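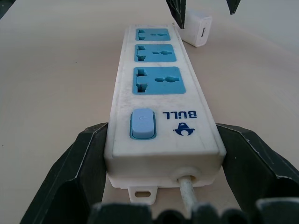 Power strip between two gripper fingers, charger still waiting behind it.

1/ Every July somebody tells me the chore robot is a year away. Fine. Show me one plugging in a phone charger behind a couch.

2/ Holding a power strip is the easy part. It's a long white brick with flat sides. Three sockets, a switch, a bull logo. My toaster could hold it if you wedged it in right.

3/ The hard part is lining up prongs with slots, pushing hard enough, and not shoving the whole strip across the table. You and I do it by feel in the dark, swearing.

4/ Fivbridge keeps quoting 900 practice runs for a job like this. On a clean table, in good light. Call me when there's a rug, a dog and a tangle of cords.

5/ And the shop floor people aren't much further along. The Puta line at MacDonald was supposed to box extension cords on its own by spring. Last I heard it still had 2 humans standing next to it on every shift.

6/ Someone will reply with the Fakthorpe video. I've seen it. It's sped up, and they cut away right before the plug goes in.

7/ I'd pay $3000 tomorrow for a machine that could sort out the mess under my desk. I'll be under there myself on Friday with a flashlight.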